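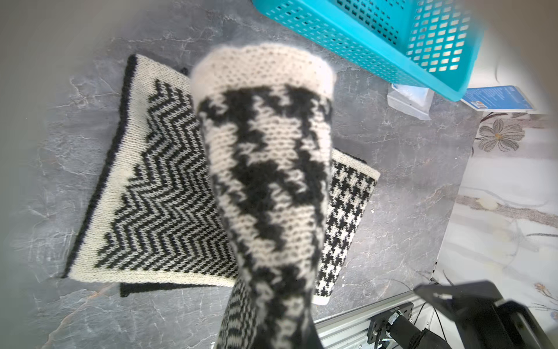 You can't budget for a thing until you know what a bad afternoon with it costs, was how Halina Grabowska put it when I sent her my first draft of this, and I've been arguing with her in my head ever since. My draft was all about purchase price. I had a lovely table. She wanted to know where the bad afternoons were in it, and they weren't in it anywhere.

So I started over. I run the finishing side of a small knitwear business, Climham, and for most of the past year I've been the person reading quotes for automation. I'm not an engineer. I can graft a toe closed and I can read an invoice, and I think those two skills got me further than I expected.

My opinion, to get it out early: small textile shops should buy their first robot arm the way they'd buy a van. Used if possible, plain, with money held back for the things that go wrong. Most of the advice I read told me to buy it the way you'd buy a house.

Take the handling of knitted goods. A knitted tube is a miserable object for a machine. It stretches, it sheds fuzz, the cuff is wider than the rest of it, and it looks different every time you put it down. Swatches are a bit kinder because they're flat, but then the corners curl. Put a chevron on top of a houndstooth and the edges of one get lost in the pattern of the other — I lose them myself, and I've been staring at black and cream yarn since before breakfast most days. None of this shows up in a brochure. Brochures are full of boxes.

I had two serious quotes by June, one from Plukel and one from Kurek. Kurek's was the prettier document. It had a full enclosure, a conveyor, and a training package for a staff of a size we don't have. Plukel's was an arm, a gripper, a length of rail and a mounting plate, and a line at the bottom that said "consumables as required." I laughed at that line and then I spent two evenings trying to put a number on it.

My number was 1039 dollars for the first year. That was spare finger pads, cables, one replacement camera and the odd screw you drop behind the bench and never see again. Igor Sikora went through the same list separately, without looking at mine, and got 1082. I found that very comforting! When two people guess that close together you can put the thing in a spreadsheet and sleep. (We went with his. Always take the bigger one.)

What neither of us had was hours. Who moves the basket out of the way? Who picks lint out of the gripper? Who lays the swatches back down at a new angle so you can try again? I'd written "operator time: minimal" in my draft, and that's the line Halina circled. She was right and it still annoys me. During our trial weeks I kept a tally on the back of an envelope and it came to nearly 94 hours of somebody standing next to the machine. At our wages that is a lot more than finger pads.

Now, I don't think this makes the machine a bad buy. I want to be clear, as I know a few people at Prondness who will read this and feel vindicated. What it means is that the hours belong in the plan from the start, with a name beside them. If you write down that Doaa Gaber will give the arm every morning until ten, then Doaa's other work has to go somewhere, and you'll find out quickly whether you can afford it. If you write "minimal," Doaa just does both jobs and gets tired, and the robot gets the credit.

I'd also say skip the furniture. Every quote I read assumed we'd want a special table. We work on a gray marble-patterned countertop with a plastic basket on it, and I would much prefer to learn whether a machine can cope with my bench than pay to build it a nicer one. If it can't manage the bench, I want to know that in the trial and not after the check clears.

And keep some money unspent. I asked for a reserve the same size as the consumables line, which got me a long look from the person who signs things, and I'd ask for double next time. Halina says triple. We're having that argument over lunch.

Filed under: Opinion / Shop Floor / Equipment & Budgets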